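How to get ready for your first indoor climbing session

Most people's first visit to a climbing wall goes wrong in small ways. They turn up without the form, wear jeans that won't bend at the knee, or spend all their strength in the first ten minutes. This page goes through what to do before you leave home and what to do once you are inside. It is written with the Massawe wall in mind, but most of it applies at other centres too.

Step 1. Book the right session

You need an induction before you can climb without an instructor. At Massawe this takes 50 minutes and covers the safety rules, how to fall on the matting and how to use the auto belays. Book it online under "New climbers". If you want to learn to belay a partner with a rope, that is a separate course and you will need two of you.

Evenings after 6 p.m. are the busiest. If you can come before 4 p.m. you will have more room and shorter waits for the easy routes.

Fill in the registration form at home. It asks for an emergency contact and any medical conditions. Under-18s need a parent or guardian to sign it, and a text message from a parent at the desk won't do.

Step 2. Pack the night before

You don't need to buy anything. Shoes and harness can be hired at the desk. Bring:

Leggings, tracksuit bottoms or loose shorts
A T-shirt and a warmer layer for resting
Thin socks to wear with hire shoes
A water bottle with a lid
A snack
Finger tape, if you have it
Tissues and a small pack of plasters
A padlock for the locker

Tissues are more use than you might think. Chalk dust makes a lot of people sneeze, and you will want to wipe your hands before you eat. 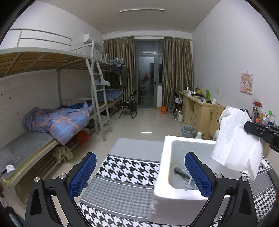
A tissue and a cloth: small things that are easily left at home.

Cut your fingernails the night before, and take off rings before you climb. A ring that catches on a hold can injure the finger badly. Leave it at home if you can.

Step 3. Sort out your shoes

Climbing shoes should be snug. Your toes should touch the end and may bend a little, but you should be able to stand in them without wincing. Start with your normal shoe size and go down half a size if your heel lifts. Take them off between climbs, and never wear them into the toilets.

If you later decide to buy a pair, the Dramov shop next to the café lets you try them on the practice board first. Leave that until you have been four or five times.

Step 4. Warm up

Give this at least ten minutes. Walk briskly or skip, then swing your arms, roll your shoulders and open and close your hands. After that, climb sideways along the low training wall without going above head height. Your first two proper routes should feel too easy.

Step 5. Pick your routes

Each route is one colour of hold and has a numbered tag at the bottom. There are 154 routes on the main wall at the moment, and the white and yellow ones are meant for beginners. They are reset every July and again in the winter, so don't be surprised if your favourite has gone.

Push with your legs and keep your arms straight when you stop to look. Most beginners pull themselves up with their arms and are worn out by the third climb. Look down for your feet more often than you look up.

On the auto belays, clip in, check the gate is locked, and check it again before you leave the ground. On the bouldering wall, climb down where you can. If you do fall, land on both feet, bend your knees and roll back -- don't put your hands out behind you.

Step 6. Look after your hands and other people

Wash your hands before and after. If you split the skin, stop, clean it and tape it. Tell staff if there is blood on a hold.

If you have a cold, move your booking. Changes are free up to two hours beforehand. Anyone who prefers to wear a face mask is welcome to, and you may find it helps with the chalk.
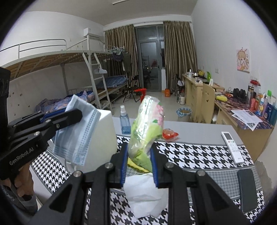 A disposable mask and a packet in printed plastic wrap.

Stay off the mats when you aren't climbing, and keep bottles and phones off them as well.

Step 7. Cool down and plan the next visit

Stretch your forearms, drink some water and eat something within the hour. Sore forearms for two days are normal. Sharp pain in a finger or elbow is not, and should be looked at.

Leave two full days before you climb again. The locker code resets at closing time, so empty yours before you go.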